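**Cell keeper wanted at Tundetti, part time, from May**

We have one robot arm, one tabletop and a long list of small jobs that keep the two agreeing with each other. If you like squaring things up, wiping things down and finding out why a reading has drifted, please write to us!

The cell is called Tai. It pushes colored blocks around a board, up to 900 moves a shift, and it does this beautifully when the setup is right. Keeping it right would be your job, 25 hours a week:

- check the board bolts every morning and log any that have moved
- clean the marker card and rerun the camera calibration
- inspect the arm's tool for wear and swap it when needed
- put the blocks back between runs

You don't need a degree. Steady hands and a readable logbook count for much more, and we'll train you for the first 6 weeks on the Prosach controller (it has its moods, and you'll learn them fast).

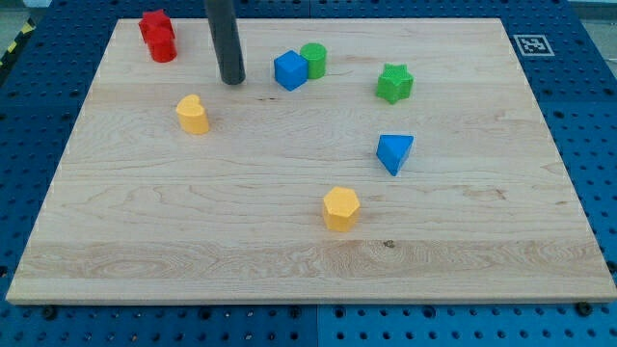 Flistby wrote back after reading a draft of this ad that the bolts deserve a bigger mention, as a board that shifts by a hair can cost you a whole morning of recalibrating. Agreed, so bring your own favorite hex key if you have one.

The shift starts at 7 a.m. Send a page about something you've repaired or kept running to the Tundetti front office.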